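滚筒洗衣机

滚筒洗衣机,又称前开门洗衣机、前置式洗衣机,是一类以水平或接近水平的轴旋转内筒、从正面圆门取放衣物的家用电器。它与波轮洗衣机、搅拌式洗衣机并列为家用洗衣机的主要形式。在中文语境里,“滚筒”常被直接用来指代前开门机型,这种说法并不严谨:市面上也有从顶部开盖、内筒仍绕水平轴转动的机器,其洗涤原理与前开门机型相同,只是开口位置不一样。

围绕滚筒洗衣机的通俗文章数量极多,质量参差。不少说法互相转抄,源头已不可考,例如“滚筒一定比波轮洗得干净”“滚筒一定比波轮省电”“快洗只适合懒人”等。本条目在介绍结构与用法的同时,对若干流行说法的成立条件加以说明;凡缺少测试条件的结论,一律按“说法”处理。

名称

“滚筒”一词描述的是洗涤部件的形状与运动方式。内筒呈圆柱形,壁上打孔,筒内通常有若干条凸起的提升筋。外筒套在内筒之外,用来盛水,平时看不见。日常所说的“洗衣机的筒”一般指内筒,维修人员说“换筒”时却可能指内外筒组件,两者费用相差很大,报修时应当问清楚。

圆门在部分说明书中称“机门”,在另一些说明书中称“视窗”“观察窗”。后一种叫法容易误导:深色玻璃或带染色外罩的门,在室内光线下能看到的东西十分有限,指望通过它判断洗净程度并不现实。门的颜色与洗涤效果没有关系,商家所谓“深色门保护衣物不受光照”的解释,对一次只有几十分钟的洗涤过程来说没有什么说服力。

工作原理

洗涤时,内筒以较低转速转动,提升筋把湿衣物带到接近筒顶的位置,衣物因重力落下,与水面、筒壁和其他衣物撞击,污渍在撞击、摩擦和洗涤剂的共同作用下脱离。这一过程常被比作旧时在石板上摔打衣服。比喻大体可用,但忽略了洗涤剂与水温的作用;只靠摔打,油性污渍很难去除。

由于衣物不需要全部浸没,滚筒洗衣机的用水量通常低于同容量的波轮洗衣机。“通常”二字不可省略。选择强力漂洗、多次附加漂洗或者大量放入吸水织物时,实际用水会明显上升。宣传页上的用水数字一般取自某一个标准程序,用户平时若从不使用那个程序,这个数字对他的参考价值就很低。

脱水时内筒高速旋转,水从筒壁的孔中甩出。转速越高,残留水分越少,衣物褶皱则可能越多。转速提高到一定程度之后,脱水率的改善趋于平缓,噪声和振动却继续增加。把最高转速当作衡量一台机器好坏的首要指标,理由并不充分。

主要结构

一、箱体与面板

箱体多为钢板制成,表面喷涂或覆膜。面板颜色以白、银、灰为常见,顶板与前面板不同色的机型也不少。顶板能否承重,各厂家说明不一。用户常在上面堆放洗衣液、脸盆甚至小型烘干机,脱水时物品移位坠落的情况时有发生。叠放烘干机应使用配套的连接架,仅垫一张防滑垫并不能代替连接架。

二、洗涤剂盒

洗涤剂盒多位于前面板左上角,为抽拉式,内部分格。常见的分格有预洗、主洗和柔顺剂三种,以数字或花形符号标示。符号并无强制统一,换了品牌之后应重新核对,不能凭旧机器的习惯去放。

洗涤剂盒是滚筒洗衣机最容易藏污的部位之一,也是最容易被忽略的部位之一。粉状洗涤剂受潮结块,液体洗涤剂残留成膜,时间一长便会发黑。多数机型的盒子可以整个抽出,按住内侧的卡舌向外拉即可。盒子抽出后,盒腔顶部的喷水孔也应一并擦拭。

三、程序旋钮

程序旋钮一般为圆形,周围印有程序名称,转到哪一项,哪一项旁的指示灯亮起。旋钮的优点是可以不看屏幕、凭手感操作,缺点是名称过多时字号变小。一些机型在旋钮两侧列出十余种程序,用户经常使用的往往只有两三种。程序数量是销售环节喜欢强调的指标,但两种名称不同的程序,其水温、时长、转速可能十分接近,厂家又很少公布完整参数,消费者难以分辨其中的差别。

四、显示与按键区

显示区用于显示剩余时间、水温、转速、预约时间及故障代码。剩余时间是估算值。机器在脱水前需要反复调整衣物分布,若始终偏心,显示的时间会停滞甚至增加。有用户据此认为机器出了故障,多数情况下并非如此;但若每次洗涤都停滞很久,就应检查机器是否放平、负载是否过少。

童锁功能用于锁定按键,各机型的开启方式不同,常见的是长按某个键或同时按住两个键。童锁一般不锁电源键,也未必锁住机门,不能替代看护。

五、机门与门封

机门通过铰链固定在箱体一侧,关闭后由电磁或机械门锁锁定。洗涤开始后门不能立即打开,是为了防止漏水和接触转动的内筒。程序结束后仍需等待一段时间才能解锁,属于正常现象,用力拉拽会损坏把手。

门封是一圈橡胶密封件,其下部的褶皱容易积水,也容易积存头发、线头、硬币。霉斑多从此处开始。网络上有大量“一招去除门封霉斑”的文章,所用材料从白醋到牙膏不一而足。浅表的污垢擦洗可以去除,已经长入橡胶内部的黑斑则很难消除,更换门封是更实际的办法。白醋长期接触橡胶是否有害,说法不一,部分厂家明确表示不建议使用,用户应以自己机器的说明书为准。

六、排水泵与过滤器

排水过滤器多位于前面板下方的小盖板内,部分机型设在其他位置,也有机型不设用户可清理的过滤器。清理前应先放出余水。未放余水便拧开过滤器,是家庭漏水的常见起因,与机器质量无关。

七、减振系统

外筒由弹簧悬挂,下方有减振器支撑,另装有配重块。出厂时外筒以运输螺栓固定,安装时必须拆除。未拆运输螺栓便通电运行,会造成剧烈振动。拆下的螺栓应保留,搬家时还会用到。

安装与摆放

滚筒洗衣机应放置在坚实、平整的地面上。瓷砖与水泥地面一般可以满足要求;木地板、复合地板以及各类仿木纹地面要看下层的支撑情况,表面的纹理和颜色不能说明承重能力。有文章笼统地称“木纹地面不能放滚筒”,这种说法把外观与结构混为一谈。

调平应通过机脚完成。四只机脚均应着地,锁紧螺母拧紧之后再按压机身四角,以不晃动为准。销售市场上流行各种减振脚垫,其效果争议很大。对已经调平的机器,脚垫带来的改善有限;对没有调平的机器,柔软的脚垫有可能加重晃动。

机身与墙面、柜体之间应留有空隙,正面应留出开门和弯腰取衣的位置。不少户型图在设计时只计入机身宽度,忽略了机门打开后的半径,入住后才发现门与卫生间的门相互妨碍。嵌入柜内的机器还需考虑进水阀、排水管和插座的位置,插座设在机身正后方的做法很普遍,但检修时必须把整台机器拖出,并不可取。

阳台安装须注意下水去向。雨水管与污水管在许多建筑中是分开的,将洗衣废水接入雨水管会造成污染,一些地方对此有明确的管理规定。

衣物的准备

分类

传统做法是按颜色深浅分类。深色衣物,尤其是黑色、深灰色的棉织物,新购时容易掉色,应与浅色衣物分开洗涤。一堆深色衣服中混入一件颜色较亮的小件,是日常分类里常见的情形。亮色小件被染暗的可能性确实存在,其程度取决于染料、水温和浸泡时间,未必每次都会发生。

按颜色分类只是一种粗略的方法。按污渍程度、织物厚薄分类同样重要。厚重的牛仔裤与轻薄的内衬同洗,容易造成偏心和磨损;沾有泥沙的工作服与日常衣物同洗,泥沙会转移。

吸色片一类产品声称可以使深浅衣物混洗。其原理是吸附水中游离的染料,对少量掉色有一定作用,对大量掉色则无能为力。包装上以变色的吸色片作为有效的证明,只能说明水中有染料,不能说明衣物没有沾染。

检查

洗前应清空口袋,拉上拉链,翻转有印花的衣物。纸巾是洗衣事故中最常见的元凶,一张纸巾足以使整筒深色衣物沾满白屑,而白屑在黑色面料上格外显眼。出现这种情况后再洗一遍往往效果不佳,晾干后抖落或用粘毛器处理更有效。

洗衣篮

洗衣篮用于洗前存放和洗后转运。常见的有塑料、藤编、布质和金属网等。塑料篮侧壁多有镂空,利于通风,半干的衣物不易捂出异味。镂空花格的形状与通风效果关系不大,开孔的总面积才有意义,但商品页面几乎从不给出这个数据。

同一只篮子既装脏衣服又装洗净的湿衣服,是许多家庭的实际做法。从卫生角度看,最好分开使用;条件不允许时,应经常冲洗篮底。篮子的高度也值得考虑。前开门机型的门口位置较低,取放衣物需要弯腰或下蹲,把篮子放在凳子或矮架上,可以减少一部分弯腰动作。凳面若小于篮底,装满湿衣物后重心偏移,有倾倒的可能。

装载量

说明书标示的额定容量指干燥衣物的重量,且一般以棉织物的标准程序为准。化纤、羊毛、快洗等程序的容量往往只有额定值的一部分。许多用户凭目测装载,通行的经验是筒内上方能伸进一只竖起的手掌。这一经验简便,但手掌有大有小,衣物有紧有松,只能作为参考。

装得过满,衣物无法翻落,洗净度下降,漂洗也不充分。装得过少同样有问题:单独一件吸水的厚衣物容易贴在筒壁一侧,使机器无法平衡,反复尝试后中止脱水。遇到后一种情况,加入几件同类衣物通常可以解决。

洗涤剂的使用

洗涤剂过量是滚筒洗衣机使用中最普遍的错误。前开门机型用水较少,泡沫过多会形成缓冲,削弱衣物落下时的撞击,并增加漂洗负担。瓶盖上的刻度多对应满载和重污,日常使用应酌减。

“泡沫越多洗得越干净”的印象源自手洗时代。现代低泡洗涤剂的去污能力与泡沫多少并无直接关系。反过来,“完全没有泡沫才算漂洗干净”也不准确,漂洗水面上少量的浮泡并不等于衣物上有大量残留。

洗衣凝珠应直接放入内筒,置于衣物之前,不宜放入洗涤剂盒。凝珠剂量固定,衣物很少时难以减量。凝珠外膜在低温短时程序下有可能溶解不完全,厂家与用户对此说法不一,偶有残膜粘附在衣物上的反映。凝珠须存放在儿童接触不到的地方,这一点没有争议。

柔顺剂并非必需品。它能改善手感、减少静电,同时会降低毛巾的吸水性,运动速干面料一般也不宜使用。

常见程序

棉织物程序适用于棉、麻等耐洗织物,时间较长。化纤程序动作较轻,脱水转速较低。羊毛程序以低速、间歇转动为主,只适用于标明可机洗的羊毛制品;标签上写有不可水洗的,选择羊毛程序也不能使其变为可洗。

快洗程序时间短,适用于少量、轻污的衣物。称快洗“毫无用处”有失公允,把快洗作为所有衣物的日常程序也不恰当。时间缩短之后,损失的主要是浸泡和漂洗。

节能程序常令用户困惑:它比普通程序更长,却更省电。原因在于加热耗电占比很大,以较低水温、较长时间洗涤,可以减少加热所用的电量。

高温程序用于床单、毛巾及病人衣物等。面板上显示的温度与筒内实际达到的温度可能存在差别,维持的时间也不一定公开。对“除菌率”一类宣传,应留意其检测所用的菌种、程序和负载条件。缺少这些条件的百分数,无从判断其意义。

筒自洁程序用于空筒清洁,通常以高温配合高速水流。它能清洗内外筒之间的一部分污垢,不能清洗门封褶皱、洗涤剂盒和过滤器,后三者仍需手工清理。

能效标识

在中国大陆销售的家用洗衣机须贴有能效标识。标识为蓝白色标签,粘贴于机身正面或其他醒目处,载有能效等级、耗电量、用水量等信息,并印有可供查询的二维码。

标识的作用在于让同类机器可以横向比较,不在于预告某一户的电费。家庭实际耗电受水温设置影响最大。全年只用冷水洗涤的家庭,高能效等级带来的节省可能远低于差价。销售人员以“几年就能省出一台洗衣机”来说明一级能效的好处,此类算法多半假设了很高的使用频率和较高的洗涤水温,购买者应自行核算。

标识贴在面板上是否需要撕去,并无统一说法。有人嫌其影响外观,也有人一直保留。胶面经过多年会老化,届时再撕容易留下痕迹。

维护

每次使用后,应将机门和洗涤剂盒打开一段时间,擦去门封内的积水。家中有幼儿或宠物时,敞开机门存在安全隐患,可使用留缝的门扣。

多久清洗一次内筒,各方给出的周期相差悬殊,从每月一次到每年一次都有。清洁剂生产者倾向于给出较短的周期,上门清洗服务也同样如此,其中的利益关系不难看出。较为合理的依据是使用频率、水温习惯和是否出现异味。长期只用冷水、洗涤剂又常过量的机器,应当清洗得勤一些。

上门拆洗服务常以拆下的污垢照片作为宣传。污垢确实存在,但其与衣物卫生之间的关系缺少可靠的定量说明。拆洗涉及外筒密封件和轴承,操作不当会引起漏水与异响,机器尚在保修期内的,应先确认拆机是否影响保修。

冬季气温低于冰点的地区,阳台上的机器应在使用后关闭水龙头,并排空进水管和排水泵内的余水。

常见故障与误判

不进水:多见于水龙头未开、进水管折弯、进水阀滤网堵塞。滤网位于进水管与机身的连接处,清洗前须关闭水源。

不排水:多见于过滤器堵塞、排水管位置过高或被压住。

脱水时移位:应依次检查运输螺栓、调平和负载。三者均无问题而仍有剧烈晃动的,可能是减振器老化。

机门打不开:先等待,再检查筒内是否仍有积水。部分机型在过滤器附近设有应急拉绳。

衣物有异味:多与门封、洗涤剂盒、洗后久置有关。把湿衣物留在筒内过夜,再干净的机器也会使衣物有味。以加大柔顺剂用量的办法掩盖异味,反而会增加残留。

洗后深色衣物有白痕:常被归咎于机器漂洗不净,实际上也可能是洗衣粉未溶解、水质偏硬或纸屑所致。改用液体洗涤剂再洗一次,可以帮助判断原因。

与波轮洗衣机的比较

两者优劣是购买指南中最常见的话题,也是最容易下绝对结论的话题。

在洗净度方面,滚筒依靠加热和较长的时间取得优势,在冷水、短时条件下优势会缩小甚至消失。在磨损方面,一般认为滚筒较轻,但长时间的翻滚同样会造成磨损,深色衣物的折边处尤为明显。在缠绕方面,滚筒通常较少。在时间方面,波轮较快。在中途添衣方面,波轮较方便,部分滚筒机型设有添衣功能,能否使用取决于当时的水位和水温。

在使用姿势方面,两者各有不便。波轮的筒底较深,身材矮小者取小件衣物时需要俯身探入;滚筒门口较低,腰膝不好的人需要下蹲。加装底座可以抬高滚筒,但底座须能够承受脱水时的振动,普通的家具凳架不能承担这一用途。

在价格方面,滚筒多高于同容量的波轮。以“用得久”来解释差价的说法缺乏依据,使用年限与频率、水质、安装和维修条件都有关系,不宜仅以类型推断。

关于“智能”功能

近年的机型普遍加入联网、自动投放、称重等功能。自动投放可以减少过量使用洗涤剂的问题,前提是用户按所用洗涤剂的浓度设定了投放量;未作设定的,机器只会按默认值投放。储液盒同样需要清洗,长期不洗会堵塞管路。

称重功能通过电机负载估计衣物重量,湿衣物会使估计偏高。联网功能主要用于查看剩余时间和接收完成提醒,衣物终究需要有人放入、取出并晾晒,远程启动的实际用处因此有限。
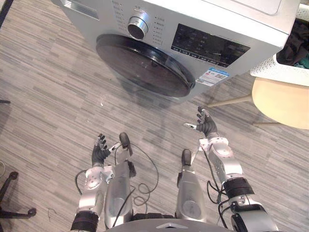 黑色和深灰色的衣服用滚筒洗衣机洗,怎样减少掉色和发白?

把衣服翻面,用冷水和较低的脱水转速,洗涤剂用量比瓶盖刻度少一些,新衣服头几次与浅色衣物分开洗;洗完及时取出,在阴凉处晾干。市售的“护黑”洗衣液可以试用,但已经褪掉的颜色洗不回来。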